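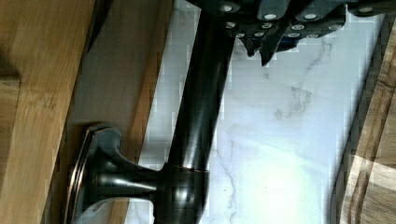
Dark bronze rod over the marble

We use cookies to improve your visit. Accept all | Manage settings

Has anyone got a wildflower verge to work on clay without buying a kit?

Our parish has agreed to stop mowing a strip behind the old Wandia works, 76 metres long and mostly rye grass, dock and one heroic patch of cowslips. A firm called Lambrechts has offered a "meadow in a box" for it at £2,258, which covers seed, a soil conditioner named Siltico and one visit. I've read their leaflet twice and still can't find a list of what is in the seed mix. It says "native-style", whatever that means.

My feeling is that if we left it alone and cut it once in late summer we'd get most of the way there for nothing. My neighbours think that is laziness dressed up as ecology. Who is right? Heavy clay, north-facing at one end, dogs everywhere.
Posted by claypipe

14 comments | Share

mothbox
Ask for the species list in writing, with the Latin names and where the seed was grown. If they won't send it, you have your answer. "Native-style" could be cornfield annuals, which look splendid in the first summer and then vanish, because nothing disturbs the ground for them again.

I'd be doubtful about the conditioner as well. Wildflowers mostly want poor soil, and anything that feeds the clay will feed your docks first. We did a churchyard edge here with yellow rattle and nothing else bought in. Scalp the grass in early autumn, rake until you can see bare earth, scatter the rattle, walk on it. It has to be fresh seed – last year's packet is no use. By the second May the grass was noticeably thinner and we'd counted 22 kinds of plant, several of which I'm sure had been there all along under the mower.

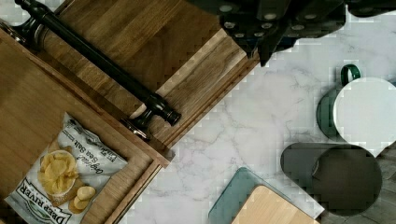
hedgebottom
Leaving it alone isn't free. Somebody has to take the cuttings away, every time, or you end up with a thick mat of dead grass and nettles. Our council paid £1,696 to have ours cut and cleared with a Brutix mower, and then the contractor left the heaps at the end of the strip until spring. So get that bit agreed before you feel pleased about what you've saved.

I don't believe in the one-cut-and-wait plan on rye grass either. Maybe on old pasture. You do have cowslips, so it might not be hopeless, but I'd try a third of it first and see. Dogs are a bigger problem than people admit, they feed the soil too.

mothbox
Agree about the heaps. Disagree about the third, small patches just get mown by mistake.

31 people found this page useful | Share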